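North hallway: pale gray walls with near-black trim, or am I making a cave?
Paint & Finishes > Interior color
Started 2024-06-16

gablevent
We are repainting the upstairs hallway. It runs along the north side of the house, has one small window at the far end, and gets its light mostly from the bedrooms when the doors are open. The walls now are a yellow cream from the previous owners. The trim is glossy white and chipped down to something brown in a lot of places.

My plan is pale gray walls with the baseboards, door casings and doors in a very dark charcoal. My husband thinks dark doors in a dim hall are a mistake. I have a quart of Ullach in their satin trim enamel and a sample pot of a gray from Jarkard, and I've painted both on poster board and moved the boards around for a few days. I like them in the morning. By late afternoon the gray goes a bit lavender.

Questions: is the lavender thing going to get worse on a full wall, and do I need to strip the old trim or can I sand and prime?

plumbbob_ray
Sand and prime. If the old trim is oil (wipe it with denatured alcohol on a rag, latex will soften and oil won't) you want a bonding primer. Get the primer tinted gray if the topcoat is going to be dark. You'll save a coat.

On the color, yes, it will get worse. Whatever you see on a board you'll see more of on four walls, the color bounces back on itself. I would try a gray with some green or yellow in it before buying gallons.

tansy_k
I'm with your husband. We did dark doors in a hallway in our last house and I painted them back within the year. Every fingerprint shows, every bit of dust on the panel ledges shows, and the hall felt narrower. It looks great in magazines where there's a big window just out of view.

plumbbob_ray
Fingerprints are a sheen problem more than a color problem. Flat black doors are terrible. Satin wipes clean.

tansy_k
Mine were satin. They wiped clean and then they had fingerprints again.

mudroom_mel
I have had charcoal doors for nine years and two kids and I don't think about fingerprints much. The dust on the panels is real though.

To the OP, dark next to pale can make the pale look lighter. That's the argument for it in a dim space. With white trim, a pale gray wall often looks dingy, and people blame the gray. I'd say try it on one door first, the one farthest from the window, and live with it through a few evenings. 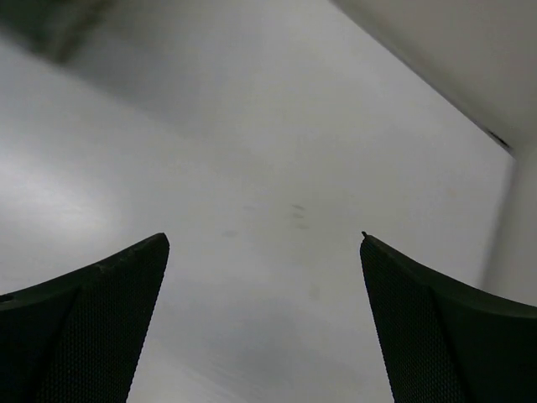 The other thing to decide early is which way your dark leans. Charcoal paints are rarely neutral. Some go blue, some brown, some green, and in a north hall a blue one is going to look like navy by dinner time. It doesn't show on the chip, which is too small and usually held flat. Look at the edges, where light comes across at a low angle. In my photo the dark is close to black, but where the light grazes the edges there's a slight greenish-gray cast, and against the pale gray I find that easier to live with than a blue. So hold your board nearly edge-on to the window and see what color comes up.

gablevent
Did that just now with the Ullach board. It's blue. Not strongly but I can't unsee it. That might be half of the lavender problem too, if the gray is sitting next to it.

mudroom_mel
Could be. Put the gray board by itself against the old trim and see if it still goes lavender.

old_sash_cord
People overthink undertones. Change your light bulbs first. What have you got in the hall fixture? If it's a daylight bulb, everything up there will look cold no matter what you paint it.

plumbbob_ray
Agree on bulbs, disagree that it's overthinking. A bulb doesn't do anything for you at four in the afternoon with the lights off.

old_sash_cord
Who is standing in a hallway at four in the afternoon looking at the trim?

gablevent
Me, all week.

The bulb is a warm one, and I looked at everything with the light off too. The gray by itself is still a little lavender but less. I think I'll drop it. Does anybody have a gray that held up in north light?

tansy_k
Quansah has a couple with green in them. Their flat scuffs easily, so get the eggshell. They're pricey — over $80 a gallon the last time I bought any, and that was before the store moved.

plumbbob_ray
You can have that color matched in a cheaper line. I've had it done with Minder 738, the contractor grade, and it came out fine. Not identical in strong sun but you don't have strong sun.

tansy_k
Matches in very pale colors are hit or miss in my experience. One drop too many of anything and it's a different gray. If it's just a hallway I'd pay for the real one.

plumbbob_ray
It's a hallway with five doors in it. There is hardly any wall.

mudroom_mel
Either way, buy enough in one go and box it (pour the cans together in a bucket) before you start. Hall walls get touched up more than any other wall in the house, so save a jar of it and write the name on the lid.

The local person I learned the edge-on thing from is Sobia Dhanial. She did a talk on north rooms at our library in April, and her handout recommended painting sample boards with two full coats and leaving a white border off them, so the white doesn't throw your eye. I'd been leaving the border on.

gablevent
Mine have a white border. Trimming them now.

Alcohol test on the trim: nothing came off on the rag, so it's oil. The chips may go back a long way, so I'm going to use a lead test kit before any sanding.

plumbbob_ray
Good. Do that before anything else. If it comes up positive don't dry sand it. Clean it, use a liquid deglosser, and go to the bonding primer, and read up on the loose chips before you touch those.

old_sash_cord
And take the doors off to paint them. Number the hinges.

gablevent
Test kit ordered. I'll get a pot of the greener Quansah gray and ask the store for a charcoal without the blue. One door first, the far one. My husband has agreed to one door.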